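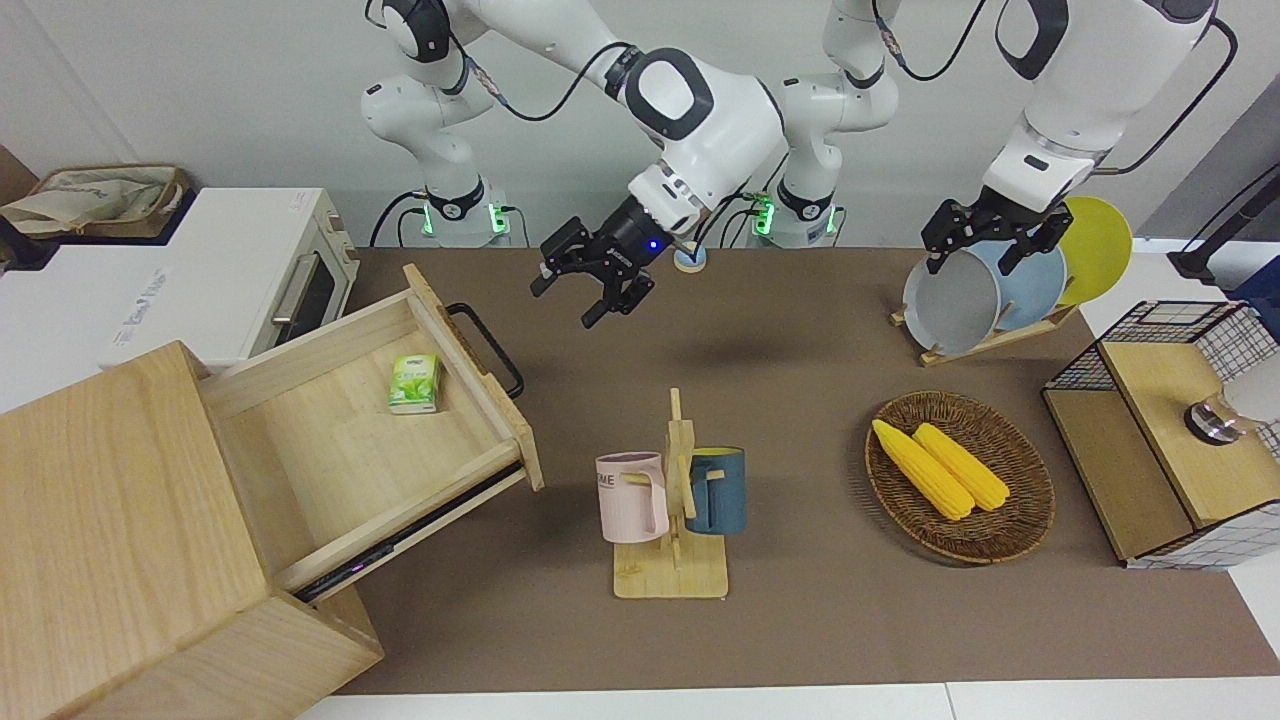
4.2 Where plates live between meals

Plates turned out to be the liveliest topic in our household diaries, and we were delighted by how much people had to say about them. Of the 557 entries that mentioned dishes at all, 422 said something about where a plate goes after washing, and most of those named a rack. A slatted rack stores plates on edge, and that one fact shapes a surprising amount of kitchen life. In a stack, the plate a person wants is usually under two others. In a rack like the light wooden one in Figure 3, with its gray, pale blue and bright yellow plates in a row, each rim can be reached by itself and each color can be picked out from across the room. Diary keepers with mixed sets loved this. One wrote that she had stopped thinking of her dishes as "the plates" and started thinking of them as the blue one, the chipped one and the one for toast.

Figure 3. Plates upright in a wooden rack, with an open drawer and a toaster oven on the opposite side of the kitchen setup.

The rack also changes how a plate is held. People lifting from a stack tend to slide their fingers under the bottom, often with both hands. People lifting from a rack take the rim and pull straight up, nearly always with one hand, and this leaves the other hand free for a towel, a pan or (in 138 entries!) a phone. Jolán Veres, who coded the diaries with us, noticed that the plate nearest the front gets used far more than its neighbors. It is washed, put back in the front slot and taken out again at the next meal, while the plate at the rear may sit for days. We have started calling this the front-slot habit, and we found it in small apartments and large family kitchens alike.

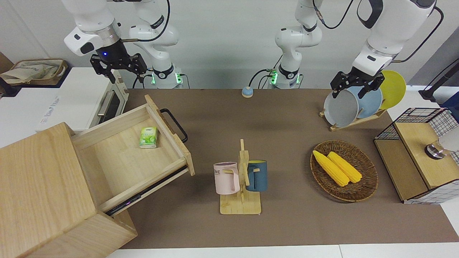 Drawers tell a different story. A rack shows everything it holds, while a drawer has to be opened before anyone knows what is in it, and our diary keepers were wonderfully frank about what they found there. Shallow drawers near the cooking area were the most mixed. They were meant for cutlery or cloths and ended up with batteries, birthday candles, takeout menus and packs of tissues. When Mbali Mofokeng asked people in the Nadusbridge homes to guess the contents of their own top drawer before opening it, several named things that had moved out months earlier. They enjoyed the exercise so much that two of them repeated it with the rest of the family over dinner.

We also asked how far drawers are pulled out. With a short pull, small things near the back wall stay out of sight and are easily forgotten. A full pull brings everything into view but takes over the space in front of the cabinet, so a cook who is carrying a plate has to reach across it or walk around. Gert Cele's sketches of the Nadusbridge kitchens show this very nicely: in the tightest rooms, an open drawer and a person at the rack simply can't share the floor. Couples had worked out small rules for it, such as "drawer first, then dishes," and most had never said them aloud until we asked.

The tops of small appliances deserve a paragraph of their own, and we come back to them in Section 4.3. For now we only note that a toaster oven has a flat top at a handy height, and that bags, mail and folded cloths drift toward it in kitchens where the counter is short.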